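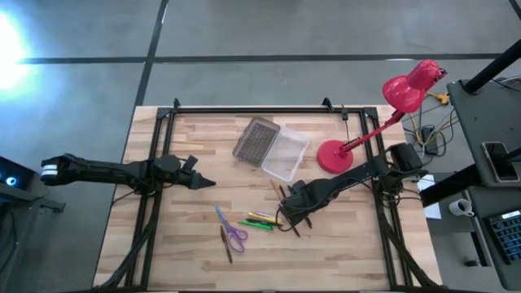

Figure 1. The work table with the pens and pencils still spread out, the open case and the red lamp.

A Place for Every Pen: tidying a shared desk
Project report, Design for Everyday Life, first year
Kernberg School of Design
Friday, November 8, 2019

1. How we came to the subject

When our group was asked to choose an everyday activity and look at it properly for a whole term, we spent the first two meetings suggesting rather grand things, such as moving house or cooking for a wedding. Then one of us went to borrow a pencil from the shared desk in the Werness building and came back ten minutes later with a dried-out marker and a bad temper. After that the choice was easy. We would study what happens to pens and pencils on a desk that belongs to everybody, and we would try to find out what sort of case or tray makes people put them back.

It may sound like a small subject, and our tutor did raise an eyebrow, but we grew very fond of it. Most of us have had a pencil case since we were five or six years old, and everyone we spoke to had an opinion about the right way to fill one (some of them quite strong opinions, and one of them delivered over the whole of a lunch break).

2. What we wanted to know

Our main question was whether an open case left on the table is used more than a closed one kept in a drawer. We also wanted to know whether people sort their things when they tidy, putting pencils with pencils and so on, or whether they simply sweep everything in and shut the lid. A third question crept in halfway through the term, which was how much the light on the desk matters, and we have given it a short section of its own because we enjoyed it so much.

3. The table and the things on it

We worked at a wooden table whose top is made up of strips in cream, tan and pale brown. It is a handsome surface and we were lucky to have it, though a pale pencil lying along the grain can be surprisingly hard to spot. For a few sessions we laid a sheet of grey card over it to see if that helped. It did, a little, but the card slid about and everyone missed the wood, so we took it off again.

The case we settled on opens out flat. One half is a grey compartment you can see through, with a fine grid pattern across the bottom, and the other half is a clear, frosted lid. We had tried two others before it. The first was a cloth roll from the Flullura range, very pretty, which people liked to handle but hardly ever rolled up again. The second was a tall pot, and everybody dropped their things into it quite happily, but the short pencils vanished to the bottom and stayed there until we tipped it out in February.

At the start of each session the case was put out open and empty towards the back of the table, and the stationery was scattered in front of it. We turned the case at a slight angle, as it would be on a real desk where no one has bothered to straighten it.

4. How the sessions went

We held 19 sessions in all. Each one lasted as long as the tidying lasted, plus a chat afterwards over tea. We asked people to tidy the table as they would at the end of their own working day and gave no other instruction, which made some of them laugh and some of them rather anxious. By the end of the project our notebook held 233 separate remarks, copied out by hand and then typed up over one very long weekend.

The commonest habit was to start with the longest thing and fit the rest around it. Hardly anyone sorted by colour, although several people told us beforehand that they would. The open lid was used as a second tray far more than we had expected: people laid things in it while they made up their minds, and then had to lift them out again before they could close the case. We now think a lid with a shallow lip might be a kindness.

5. A word about the lamp

The red desk lamp came from the Delacroix study room, on loan, and it stood to the right of the case. On darker afternoons we tried the same task with the lamp on and with it off. With it on, people seemed to take more care over the small things and chatted more while they worked. We did not do this often enough to be sure of anything, and would like to try it again with a second lamp on the other side.

6. What we would change

We should have settled on one set of stationery at the beginning. Pens were borrowed between sessions and did not always come home, so later tables were not quite the same as earlier ones. We would also shorten the written report, which in its first draft ran well past the limit of 2,000 words and included a full page on erasers.

The frosted case is back on the shared desk in Werness and may be used by anyone. Please leave the lid open if there are still things on the table.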